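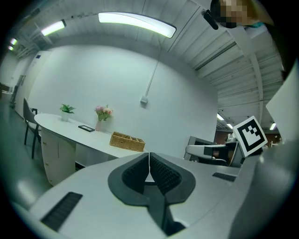 Open afternoon at Brondeo, Brarmont
Posted Dec 9, 2021

I had been meaning to get out to Brondeo ever since my brother-in-law started doing their electrical work, and when the notice came around that they were opening the doors for an afternoon I put my name down the same evening. It's a bit of a drive from our side of town (68 kilometres door to door, and the last stretch is all roundabouts), but I had a thermos and the radio and the weather was kind, so I can't complain.

Brondeo is in the newer part of Brarmont, past the garden centre, in a building you would drive straight by if you weren't looking for the number. I did drive straight by, twice. Inside it's much friendlier than the outside lets on. There's a long curved white reception desk with flowers on it and a little plant in a white pot, more like a dental clinic than what I had in my head, which was oil and yellow cages and a lot of noise.

Gerrit Makhubela took our group around. He runs the handling side and has been there since the company was 3 people and a rented garage, or so he told us while we were waiting for a couple who had gone to the wrong car park. He has a lovely unhurried way of explaining things, and he let people ask the same question in four different forms without once looking at his watch. I was grateful, having asked two of the four myself.

What they are working on these days is teaching robot arms to do the small, fiddly jobs that go on in ordinary rooms: tidying a desk, picking things out of a basket, moving a vase without tipping it. To teach the arm, a person first does the job by hand, holding a gripper tool that has a camera on it, and the recordings are what the arm later learns from. Gerrit calls these sessions "walks". They do plenty of them in the workshop, but they like to do them all over the building too, reception included, so the system doesn't get used to one table under one set of lights. A black-and-white square marker goes on the equipment, and the software uses it to work out where things are in relation to each other.

I hadn't realised how much of this comes down to the fingertips. The gripper fingers have black pads on them covered in tiny raised dots, and they come together in a narrow V. We were passed a spare pad to handle and it went the whole way around the group, everybody rubbing it with a thumb and passing it on. Gerrit said they had gone through 200 test pads before settling on the pattern, and that the earlier ones were either so smooth that a glass would slide, or so sticky that a sheet of paper wouldn't let go. The material comes from a supplier called Kvam and they cut it themselves in the back room.

Then we were allowed to have a go, and I would have driven twice as far for that part! The tool is bulkier than you'd expect and it takes a minute before your hand believes in it. You squeeze, the fingers close, and the first thing you learn is that you have been coming at objects from the wrong angle your whole life. I managed a plastic cup on my second try and a clothes peg on my fifth. A girl of maybe ten, there with her grandfather, stacked four blocks straight off and was asked by several adults how she'd done it. She said you just have to go slower.

After that came the demonstration proper, with the arm working by itself. It sorted small items into a tray with compartments, and it was slower than I had imagined, a bit like watching someone do a jigsaw with gloves on. It fumbled a marker pen, stopped, backed off and came at it again from the other side, and the whole room made the noise people make when a toddler gets back on its feet. Gerrit told us the run we were watching was built on 2000 recorded examples, and that pens were still the thing it found hardest. Someone asked whether it could fold a fitted sheet. It can't, and neither can I.

There were good questions from the floor. A woman who works in aged care wanted to know if anything like this could help residents who have trouble with lids and packets, and she got a proper, careful answer: they have talked about it, they would like to, and it's a long way from ready. A fellow from a packing firm asked about price and was told, very politely, to send an email. I asked how they clean the pads, which I'm told was a sensible question. Warm water and dish soap, and you leave them overnight.

They also have a smaller project going called Closard, which is the software that sorts the recordings and throws out the bad ones, where the camera was covered or the marker couldn't be found. We only saw that on a screen for a few minutes and I'll admit some of it went past me, but two younger fellows near the front were writing it all down, so it must have been good.

Tea and slices were put on in the lunch room afterwards (the lemon one was excellent, and I did ask, it's from the bakery two doors along from the garden centre). I got talking with the aged care woman and we stayed until they started stacking chairs.

A few practical notes if you're thinking of going. Parking is around the back and the sign is small. Wear flat shoes, and bring a jumper, as the workshop is kept cooler than the front of the building. Children are welcome so long as they stay with their adult. The next open afternoon is planned for September, and you book by ringing the front desk. The groups are kept small, so I would ring early. I'm taking my neighbour along next time, and I intend to have another go at the marker pen.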